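Ticket: sorting policy stalls on green buttons
Opened by: Garnet Thibodeau, 1/15/26

Okay, so the policy trained on our Troketti demos does great on the red buttons and then freezes over the green ones! I ran 30 trials and got 18 clean sorts, and every stall came with a green cap on the green belt. My hunch is contrast (Liette thinks it's the wrist angle on tilted parts, and she may be right).
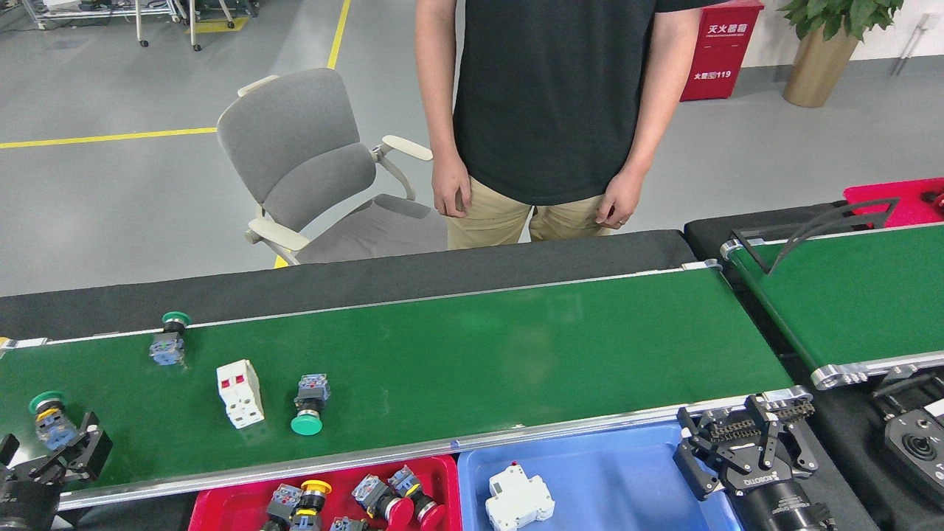
Update 2

Re-ran with color jitter on the head view only. Stalls dropped to 2, yay! Both were on a button lying at an angle, so score one for Liette. Sabina, could you send me the May demos with tilted parts? I want to retrain before I touch the grasp offsets. Leaving this open.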